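An afternoon at the Ludik open day

I'd been meaning to go to one of these for ages, and when Ludik put up a sign-up page for their August open day I grabbed a place before I'd even checked the trains. (Should have checked the trains. I changed at Barredo with four minutes to spare and ran.)

I was expecting a big shiny arm behind a fence. What we got was an ordinary bright office, and people doing small fiddly jobs with grippers held in their hands! The idea is that you do the task yourself, the grippers keep track of how you did it, and later on a robot learns from the lot. They call the project Covon. The target is 4000 recordings and they'd got to 1878 when I visited, so there's a fair bit to go.

I could have stayed at the table all day. You forget how much your fingers do for you until you watch somebody go after a pair of glasses with two big plastic fingers - it makes you want to reach over and help.
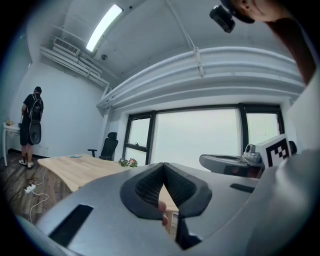
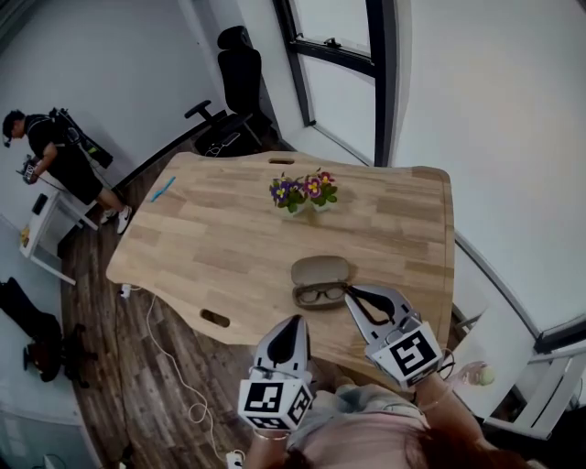
Glasses case, potted flowers and a good deal of cable.

Ludach wrote under my last post that the grippers are the easy part and it's the sorting afterwards that eats up the weeks, with plenty of recordings thrown out for tiny slips. I did ask about that over tea, and yes, 1028 of theirs had been checked so far, which left a big pile still waiting.

We got a go ourselves near the end. Mine was to pick up a pen, and I managed it on what felt like my hundredth try, with my wrists aching and a big silly grin on my face. The grippers are heavier than I'd thought, too.

There were 18 of us in my group and the next open day is meant to be bigger. I'll put the sign-up link here when it goes live. Take the earlier train if you're coming through Barredo!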